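Unit 6 handout. Read before the session and bring your notes on the Stakness case.

# Automation in a Cleaning Company: Who Does What Afterward

## 1. The case

Stakness is a contract cleaning firm in Lodton with 200 employees. Most of them clean kitchens, washrooms and break rooms in office buildings, in shifts that start at 5:30 a.m. Two years ago the firm signed an agreement with Rusnák, a small automation company, to develop an arm that could wipe basins, counters and tables. The arm is called Tina in all the paperwork.

Tina learns from recorded human work. A worker holds a gripper in each hand and does a task with the grippers instead of with fingers. Each try is saved as one episode. The first plan called for 2,000 episodes of wiping. The final set had 2,996, mostly because the early episodes were done too quickly to be of use.

## 2. Three kinds of work that changed

**Cleaning.** The arm was tried in one building first. Cleaners there still did floors, bins, glass and anything above shoulder height. Their rounds got longer on paper because the wiping time had been taken out of them. In practice they often wiped the basins again on the way past, and that time was not on the schedule.

**Demonstrating.** This job did not exist before. Eleven cleaners moved to it for part of the week. They were paid their normal rate plus a small supplement. It is lighter on the knees and back than cleaning, but it is repetitive, and the arms are held out in front for long stretches.

**Supervising.** Shift leads used to check rooms. They now check rooms and a log. Dagmar Murín, a shift lead at the first building, put it this way in her interview: "I used to know who had done a room by how the cloth was folded. Now I get a number, and I have to decide if I believe it."

## 3. Skill and where it goes

Go back to the reading on tacit knowledge from Unit 3. A cleaner who has wiped basins for ten years knows how hard to press, when to turn the sponge and which corners hold soap. Very little of that is written in the firm's manual.

With a gripper, part of this knowledge is lost at once. The worker can't feel the surface in the usual way and has to go by sight. Several demonstrators said it took them a week to stop pressing too hard. Others said they had to invent a slower way of working that they would never use on a real shift — so what was recorded was already a different job from the one they knew.

Points to keep in mind:

- Experienced cleaners were asked to demonstrate, but the instructions were written by engineers.
- The supplement ended when the recording ended. The recordings stayed with Rusnák.
- The firm counted episodes. It did not count discarded tries as output, although the worker's time was the same.

## 4. The recording room

Setup takes up a good part of a session. Cables are run, devices are checked, and the table is put in place before anyone picks up the grippers. Look at the posture and at how much of the room is given over to equipment and people other than the demonstrator. 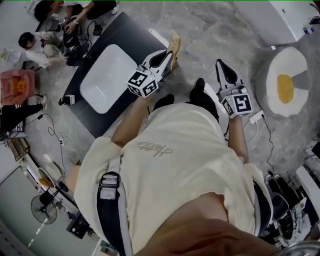
*Fig. 1. Demonstrator with two hand-held grippers at a table with a white basin. The left gripper is closed on a soft tan object; the right one is open.*

The cubes with the black-and-white patterns are markers for tracking the position of each gripper. Workers at Stakness called them "the dice" and were told to keep them in view of the camera, which limits how far the wrists can turn.

## 5. For discussion

1. Should demonstrating be graded as cleaning work, technical work or something else? Use the job grading table from Unit 4.
2. The supplement was a flat amount. What would change if workers were paid per accepted episode?
3. Murín's team wiped the basins again without being asked. Is this a failure of the arm, of the schedule or of neither?

Written answers to question 2 are due before Unit 7, one page at most.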